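Section 6. Running the Fruit Station at an Open Day

This section covers the fruit station only. For the walking tour and the safety talk, see Section 5. Read the whole section once before the first visitors come in. The station needs one host at the counter and one helper at the laptop.

6.1 Before the doors open

1. Wipe the counter and let it dry. Spread the checked cloth and pull out any folds. A fold under the fruit will make it roll.

2. Wash the fruit and dry it with a towel. Use firm fruit with no soft spots. Mix the sizes: a large apple, mandarins, plums and at least one small citrus fruit give visitors a fair range to try.

3. Set the bowl at the back of the cloth, within easy reach of someone standing at the counter.

4. Check the gripper. Squeeze the handle all the way and let it go. Both jaws should open and close evenly and come back without sticking. Look at the pads. If an edge is lifting, change the pad before the session (see 9.2).

5. Start the Tusov recorder on the laptop and wait for the green status line. Make three test grips and confirm that the counter goes up by three.

6. Confirm that the storage card has room. A full card holds 1000 grips. If the last open day left 741 on the card, copy them off and clear it.

Note: The recorder does not warn you when the card is almost full. It stops saving and the counter stays where it is.

Caution: Keep knives and scissors in their block during the whole session. Keep the kettle switched off. Visitors lean on the counter more than you expect, and children will reach for anything near the fruit.

6.2 The host's demonstration

Do this once for each group before anyone else handles the gripper. It should take less than two minutes.

1. Hold the gripper above the cloth with the jaws open. Tell the group that the arms in the Danudau hall use the same jaws and the same pads. What they do by hand at this station becomes practice material for those arms.

2. Pick a plum first. Lower the jaws on either side of it, wait a moment, then squeeze until the pads just meet the skin.

3. Lift straight up, a hand's width or so, and hold still. Let people look at how the pads sit on the fruit. Most questions come at this point, so do not hurry to the bowl.

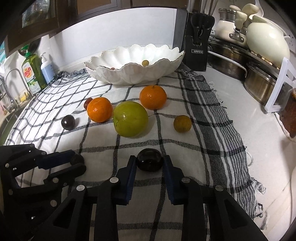
Fig. 6-1. Plum held between the padded jaws, over the cloth.

4. Move over the bowl, lower the plum until it touches, and open the jaws slowly. Do not drop it from above. A dropped fruit is logged as a failed grip.

5. Pick the apple next. It needs a wider opening, and most people squeeze it too hard after seeing the plum. Show one grip that is too high on the fruit so the group can see it slip, then do it again lower down.

Note: If a fruit slips out and rolls, leave it where it stops and pick it up from there with the gripper. Those pickups are useful to us. Only use your hands if it goes on the floor, and then take it out of the session.

6.3 Visitor turns

1. Let one visitor at a time stand at the counter. The rest of the group waits behind the tape.

2. Hand over the gripper by the handle, jaws pointing down.

3. Give each visitor three pickups. They may choose the fruit. Ask them to finish each one in the bowl.

4. The helper presses Mark at the start of each turn and again at the end. If Mark is missed, type "missed" in the comment line and carry on.

5. Take the fruit out of the bowl by hand between turns and put it back on the cloth in a different order.

Caution: Keep fingers away from the linkage arms. The joints can pinch. Young children may use the gripper only with the host's hand on the handle as well.

6.4 Group size and timing

Plan for no more than 20 visitors in a group. With a bigger group the people at the back see very little and drift off toward the hall. At the July open day we recorded 86 turns between 10 a.m. and closing, and the pads lasted all day with one wipe at noon.

Visitors often ask whether the station is connected with Honda or another large maker. It is not. The gripper was built in our own shop, and the hosts may say so.

6.5 Closing the station

1. Press Stop on the recorder and wait for the file to close — the status line turns gray.

2. Wipe the pads with a damp cloth. Do not use solvent.

3. Put the gripper in its Sketberg case with the jaws open. Storing it closed leaves a dent in the pads.

4. Throw out any bruised fruit. Shake the cloth outdoors and fold it along the stripes.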